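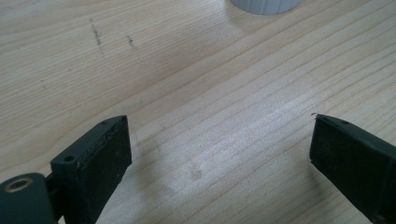
O tampo de madeira clara, visto de perto.

Ando desconfiado dos tampos claros desde agosto, quando li na página da Tiltiven que "não marcam". Duvido. Madeira clara marca sempre, e a cera Phromma que me recomendaram custa o suficiente para me irritar - duas camadas, dizem eles, e sete horas de espera.
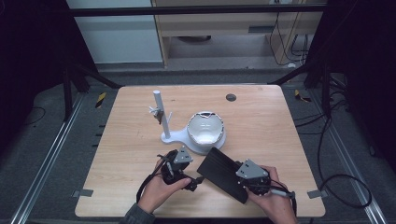 Cantos arredondados e a taça branca no suporte.

Dos cantos gosto. A taça, de bordo irregular como casca de ovo partida, não me convence: bonita, talvez, mas eu não comia sopa dali. E o furo redondo no tampo só junta migalhas.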